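Section 4: Running the Kitchen Demo on Open Day

Welcome aboard, demo hosts! The simulated kitchen is the station visitors love most, so give it a good warm-up before the doors open.

1. Start Kerketti on the demo laptop and load the scene called Fasa.
2. Wait for the arm to settle into its home pose.
3. Set the run length to 190 seconds and the arm speed to 10 percent. Slow is great for a crowd – people get time to guess the next move.
4. Press Start and turn the big screen toward the visitors.

Note: The fridge run asks the arm to work between an open door and a set of shelves. Invite visitors to watch the wrist, where most of the fine steering happens.

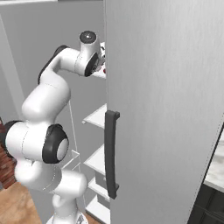
5. When the run ends, press Reset and wait for the home pose again before you hand over the controls.
6. Let the visitor pick a shelf from the Target menu, then press Start. Kids are fantastic at this part!
7. To show the same run from another side, hold the right mouse button and drag.

Caution: Do not change the scene while a run is in progress. Press Stop first, or the log for that run will be lost.

Note: If the picture stutters, close the Promo window and restart the scene. Questions about the settings go to Berwyn Nicholas at the Ifans desk.

Last revised May 8, 2025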